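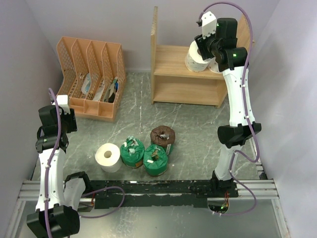
Ticket: recorder drops episodes on the shelf task
Opened by: Olga Olmedo
Assigned to: Julián Vallejo
Status: open

Hi Julián! Me again, sorry. We're collecting the paper roll set for Cuesta (two arms, rolls, little wooden shelf) and the recorder keeps eating my takes. I hit save, Flimanach gives me the happy beep, and then the episode isn't in the list. I've got 205 saved takes on screen and only 96 in the folder, so I'm grumpy.

What I've tried so far:
Restarted Flimanach twice. No change.
Swapped the storage drive. No change, and I lost my lunch break to it.
Ran a take with the arms parked and nothing moving. That one saved fine!! So my guess is it chokes when the joint data gets busy.
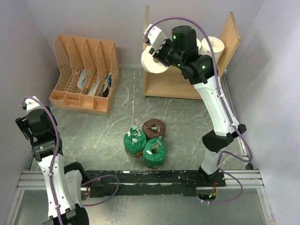

Right arm holding a roll over the shelf, left arm by the left wall.

Update, 4:15 p.m.
Kálmán had me turn off the live preview and the next few takes all landed in the folder. Yay, but I kind of need the preview, it's how I catch bad grasps before they go in the set.

Could you look at the write buffer? The log says "queue full at 2,002" every time a take goes missing. We owe 4,000 good episodes by the end of August and I'd rather not redo the ones I already did. Log attached, and I'm leaving preview off till I hear from you.

Olga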